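The Switch You Don't Have to Look For

Last updated: 12 December 2020

Eleri Mostyn can turn on her stove in the dark. She has had the same one since she moved to Plundano, and her hand goes to the left knob, then a quarter turn, without any thought. When her daughter bought a new range with a flat glass front, Mostyn used it twice and went back to making Christmas dinner at her own house.

Her complaint is a common one. For years, switches, sliders and knobs have been leaving kitchens, cars and laundry rooms. Touch screens are cheaper to fit and easy to wipe down. They also have to be looked at.

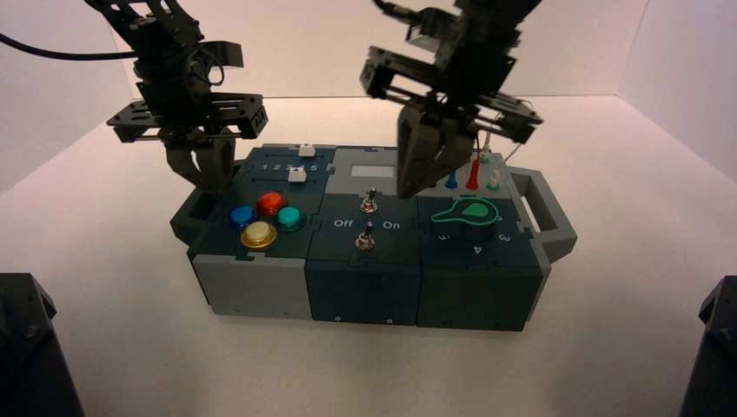 Issue 12, page 100

Gwilym Rees repairs appliances from a shop behind his house. He keeps a ledger of every job, and between May and the end of last month he wrote down 695 of them. Dead touch panels were the most common entry. A worn knob costs him a few minutes and a part from a drawer. A cracked panel on a Bivmont washer often means a new board, and plenty of owners decide to buy a new washer.

"People ask me for the old kind," he says. "I tell them to look at estate sales."

Some makers have noticed. Plulier, which sells small ovens, brought back a dial this year after getting 1,096 letters and emails on the subject. Rosalinda Panganiban, who worked on the design, says the hard part was the feel of it. The first dial turned too freely – testers kept overshooting the temperature. The second was so stiff that her own mother needed both hands. The one they settled on clicks at each setting.
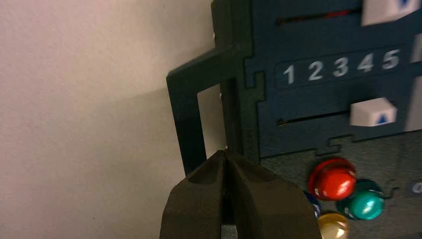

Dark navy panel with a bracket at its left side.

Tudur Phillips, who is losing his sight, bought one of the ovens in the fall. Before that he had stuck dots of nail polish on his microwave so he could find the start button. The polish wore off every few weeks and he would put on more.

He still uses the microwave for coffee. The oven he uses most evenings, mainly for fish.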